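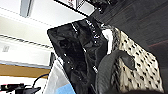
When do you sort the fabric stuff, before the shelves or after?

Before. Clothes, bags, scraps, anything soft. It spreads out and eats the room, so get it off the floor first.

**Opening (2 min, don't ramble)**

- thank Temitope Usman for the invite, say hi to the Isska people in back
- who has moved a pile from one room to another and called it tidying? hands up
- my own spare room, June. 46 pieces of clothing I forgot I had. pause here

**Soft things**

- one piece at a time. pick up, decide, put down. no "maybe" chair
- prints and plains get mixed up fast, black on black is the worst - you cant tell a shirt from a bag until you've got it in your hand
- shake out every bag before it goes. lost a good scarf that way
- Graltmont drop-off takes worn fabric too, ask for the address at the break

**Shelves**

- wire shelving: cheap, strong, you can see through it. small things tip tho
- heavy low, plush anywhere
- boxes on edge like books, writing facing out. saves so much width
- lidded clear containers go behind, soft toys in front. kids can reach
- leave one shelf empty!! say this twice. its the landing spot for whatever comes in next week
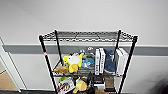 **Toys - the hard part**

- dont sort plush while the kid is at school. Mathur story goes here (short version)
- let them pick the front row
- 40 minute limit, then snack, then stop for the day
- slide w/ the 200 dollar bin set from Larker - you do not need teh bin set
- questions. if none, ask them what's on their top shelf right now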